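The Ferry to Landeg

Tegwen Watkins had wanted to see the Landeg lights since she was six, and now she was 40 and standing on the Jillport dock in December with a thermos, two scarves and a ticket that said SEAT 24 in fat blue letters. She could have hugged the ticket man. She nearly did!

"First time?" asked the woman behind her in line.

"First time," said Tegwen. "Is it as good as they say?"

"Better," said the woman, whose name was Bronwyn Bright, and who had made the crossing every winter of her life. "Wait until we round the point. People scream. I scream, and I know it's coming."

The ferry was a wonderful old thing, all rivets and peeling green paint, with benches that had been sat on so long they had dips in them. Tegwen found hers by the window. It had the deepest dip of all — it was like sitting in a spoon. The engine coughed, the whole boat shivered, and they were off, with the gulls yelling and Jillport sliding away behind them.

She poured tea. She shared it with Bronwyn, and then with a boy across the aisle who was reading a magazine with his feet up on his bag.

"Anything good in there?" she asked.

"All of it," said the boy, Khang.
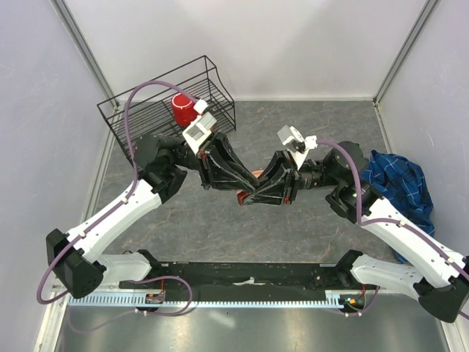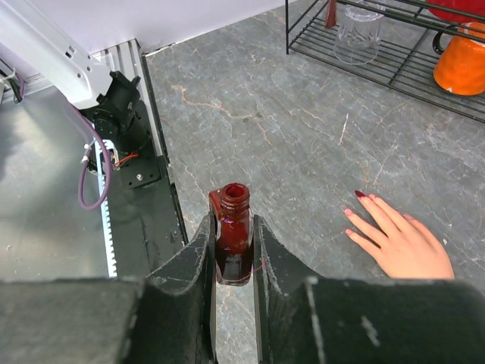 Top, two arms and a basket. Bottom, a dark red bottle, held upright.

"Look at the red of that glass," said Tegwen. "My gran had a bottle that color on her kitchen sill. She said the lights looked just like it when the sun hit."

"They do," said Bronwyn. "Oh, they do. Put the magazine down, love, we're at the point."

Everybody got up at once. The boat leaned a little. Tegwen pressed her nose to the cold window and then gave up on the window and ran out on deck, scarves flying, tea all down her sleeve. The hill above Landeg was still black. Then somebody in the town threw the switch, and every house lit up from the harbor to the top of the ridge, red and gold and red again, and the water caught it all and threw it back.

Bronwyn screamed. Khang screamed. Tegwen screamed loudest of anyone, and went on waving at the shore long after the ferry had bumped against the dock.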